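Grakadano Community Help > Home and Workplace Automation > Safety and Good Practice

Rules for a robot arm working around a sink and counter?

Posted by Flurneo_Beginner

Hi everyone, and thanks in advance for your patience with me. Our little group has been asked to write up some house rules for an arm that will be doing light kitchen jobs - putting cups away, wiping down, moving dishes from the sink to the rack. We're trying everything in simulation first, and we'd like the same rules to carry over to the real kitchen in August so people don't have to learn two sets. I've read a good bit about factory arms, but they mostly live behind fences and a kitchen doesn't have one. What would you put on the page? I'd like to keep it short enough that folks will read it.

3 replies

skallside_kitchens

Welcome! I've been where you are, and my first draft ran to eight pages, which went straight into a drawer. We got it down to one page in the end. Start with a written risk assessment for each job, and do it over again whenever the job changes, even if the change seems small to you (a new gripper counts, and so does swapping plastic cups for glass). Then set a speed limit for any time a person can reach the arm, and keep it the same in the simulator. We let ours run fast in simulation for months and it gave us very rosy ideas about what it could do.

Put the stop button where you can hit it without leaning across the arm. Ours was in the wrong spot for 5 weeks. And please check what your arm is rated for around water before it goes anywhere near a real faucet - the maker's manual will tell you, and the gripper often has a different rating from the arm itself.

OldToaster4

just keep kids and pets out of the room and you'll be fine

Greenberg_Lane

I agree with most of the long reply up top, though I wouldn't lean on the short one by itself. I'd add a log. Ours is a plain notebook with the job, the software version and anything odd that happened, and I fill it in on Sunday evenings with a cup of tea. Roughly 3 lines a run is plenty.

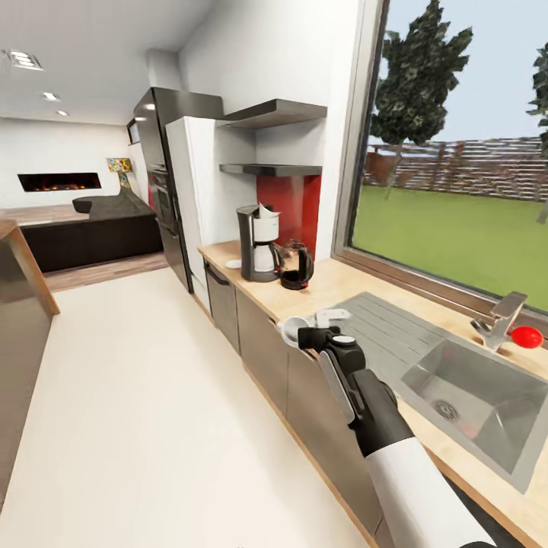 Should the house rules name one person who is in charge of the arm during a run?

Name one person for each run, write it in the log before the arm is switched on, and have that person stay within reach of the stop button until the power is off. If they need to step away, they should stop the arm first and hand over out loud to whoever is taking the next turn.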